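Penrose Trail Relay - Runner FAQ

Updated November. Read this before emailing us. Seriously, most of it is here.

What is it?
Relay on forest and farm track, teams of 2. Runner one goes Cudia to Grendatton, runner two comes back. Not a road race. Mud likely, stiles certain.

How many teams?
200 teams, so 400 runners. When it's full it's full. Waiting list opens the same day.

Can I run both legs myself?
No. Marshals check wristbands at the handover.

Is there a minimum age?
18 on race morning. No exceptions, it's in the insurance.

How high does it go?
Top of the course is 381 meters, just past the radio mast on the outward leg. Exposed up there. Wind goes right through a wet shirt.

What kit is compulsory?
Waterproof jacket with hood, taped seams. Hat, gloves. Whistle. Foil blanket or bag. Phone, charged, with the race control number saved in it. Number is printed on the back of your bib. Kit check at registration and spot checks at the finish. Missing something = no start, or a time penalty if we find out after.

Can I wear road shoes?
You can. You'll be sorry on the descent to the ford. Lugs please.

Poles?
Fine on leg one, after the first mile. Not on leg two, too narrow.

Headphones?
No. There's a live farm road crossing on both legs.

What food is there?
Handover point in Grendatton: water, Akix orange drink, bananas, salted potatoes, flat cola. Finish hall: hot food for runners, one ticket per bib. Supporters can buy. Veggie option yes, vegan yes, gluten free let us know on the entry form as we order it in seperately.

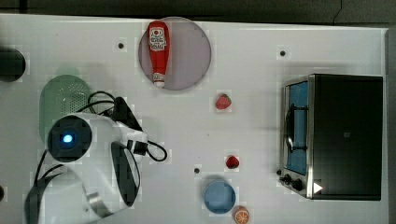

Ketchup and a strawberry.

Can I bring my own food for the handover?
Yes. Small bag, team number on it in marker, hand it in at registration before 8 am. Van leaves at 8 and doesn't wait. No glass.

Is there water on the course?
One station per leg, roughly halfway. Cups only get filled if you bring a cup. Don't drink from the streams, there are sheep above all of them.

I've got asthma / diabetes / a bad allergy. Can I run?
Ask your own doctor first, not us. If you do run: write it on the back of your bib, with meds and an emergency contact. Carry your inhaler or whatever you need ON you, not in the drop bag. Tell your partner where it is. Baptiste Royer is our medical lead and will be at registration if you want a quiet word.

I was ill this week, should I still come?
Fever, chest infection, stomach bug: stay home. Even if you feel OK by the morning. Your partner can be re-paired at the desk if there's another spare runner, can't promise.

What happens if I get hurt?
Stop. Whistle, six blasts, wait a minute, repeat. Put your jacket on before you get cold. Next runner stops with you, the one after goes on to the nearest marshal. Anyone who loses time helping gets it credited back.

Cramp?
Walk, stretch, drink a bit. If it doesn't ease by the next marshal tell them.

Ibuprofen before the start?
We'd rather you didn't. Hard on the kidneys when you're dehydrated. Ask the med tent.

Is there a cutoff?
Yes. Leg two runners have to be out of Grendatton by 12:30 pm. Miss it and you get the bus back with tea.

I want to drop out mid course.
OK but tell a marshal and hand over your bib. Do not just go home. We will send people out looking.

Can I swap my partner?
Up to a week before, free. Email Lucienne Coste in entries with both names and the new runner's emergency contact. After that only at the desk, and bring ID for teh new person.

Refunds?
Half back until entries close. Nothing after. If we cancel for weather you roll over to next year.

Dogs?
Not on course. Lambing fields. On a lead at the finish is fine.

Parking?
Field behind the school in Cudia, follow the signs. Share cars. Field gets soft, so no campers.

Results?
On the site that evening. Query a time by email, with your bib number, please.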